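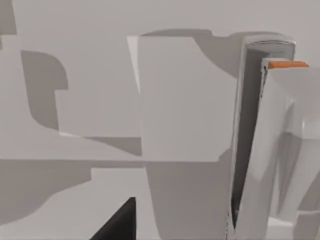 Teaching a gripper to hold a flat part by hand sounds easy until the operator has to do it through a screen. In our project one person steers a simulated arm with a hand controller, and the recorded motion is later used to train a policy that should repeat the task alone. We picked thin parts on purpose. The orange slab at the top of the gripper is such a part, and in this view it is seen nearly edge-on, so the operator has very little to aim at. Everything else in the simulator was left in shades of gray, white and black. We kept it that way so the part would be the only thing with a strong color.

1. Setup

The work was done by Hsiu-ying Mak and Majdi Ghanem for the second-year robotics project. The simulator is Hudec, which the department already had on the lab machines. Our own recording tool is called Tretham. It saves the controller position, the finger opening and the wrist view at each step, and it drops any episode the operator cancels.

The controller moves the gripper only while a trigger is held. Letting go freezes the arm, and the operator can bring the hand back to a comfortable place before going on. Early versions did not have this and the operator's arm ran out of room halfway through the task.

2. Collecting demonstrations

We recorded 300 episodes in the first round. Majdi did most of them. The task was always the same: reach the slab, close the fingers, lift, and place it on a marked spot. The start position changed a little every time.

Two problems showed up early. The operator could not judge depth from the wrist view alone and often closed the fingers too soon. Shadows helped more than we expected, so we kept hard shadows switched on even though they slow the simulator down. The other problem was pauses. When the operator stopped to think, Tretham kept saving steps, and the first policy learned to stop in the same places. We now cut any still stretch longer than seven steps.

After these changes we recorded a second round, which brought the total to 700 episodes.

3. Training and results

The policy was trained with plain behavior cloning on both rounds together. It learned the reach well. The grasp was weaker, mostly when the slab started at a steep angle to the fingers. The recordings had few starts like that because both of us tended to cancel them and try again. This is a fault in how we collected the data, and more training did not fix it.

Hsiu-ying also tested a version that was given the finger opening as an extra input. It let go of the part less often during the lift - we kept it for the final tests.

4. Left to do

The steep starts need their own set of recordings, with no canceling allowed. We also want a second view from the side for the operator, and a check on whether the policy needs that view too. The report, the Tretham code and the recordings are in the project folder on the Hellgate server.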